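When a gripper won't let go of a trash bag

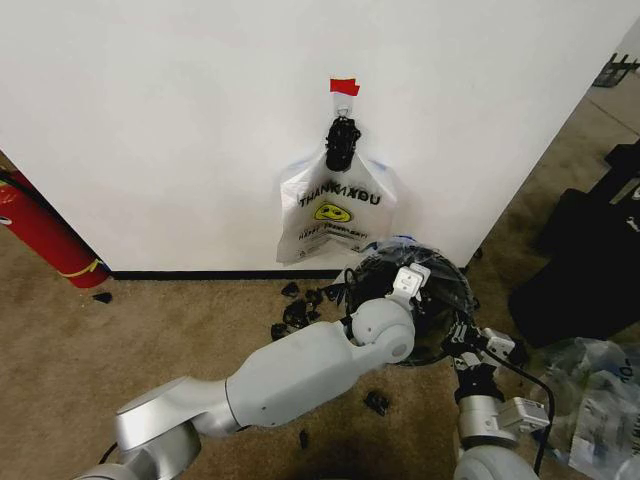
Aarti Sandhu wrote in to ask if she could just hit the stop button and yank the bag free by hand. Please don't! I did that once on our Plirnar two-arm setup and bent a finger. Thin plastic loves to creep in behind the finger pads, and pulling only packs it tighter. So this is what I do now, and it works for pretty much any bag job.

1. Pause the task from the Jonent panel. Use Pause and leave Stop alone for now - on our software, Stop drops the holding torque and the arms can sag.

2. Wait 5 seconds for both arms to settle.

CAUTION: Keep your hands out from between the two grippers until the panel says HOLD. A paused arm is still a powered arm.

3. Pick one gripper and open it to 70 percent. If both are on the plastic, do the second one only after the first is clear.

4. Still stuck? Switch that gripper to manual and jog it toward the bag, a tiny bit at a time. You want slack in the plastic before anything else.

5. Now press Stop, and once the power light is off, cut the bag with blunt-tip scissors. Cut away from the cable (I have nicked one, and it was a long afternoon).

6. Check behind the finger pads for shreds. Tweezers are great for this.

7. Power up, home both arms, and open and close each gripper 2 times with nothing in it.

Note: If you get the grip fault again right after homing, the force limit is probably set too high. Mine came set at 75 and I run bags a good deal lower. Vivek Ahuja keeps a separate bag profile saved, and I've copied him.

Before you restart the task, pick up any loose plastic within reach of the arms.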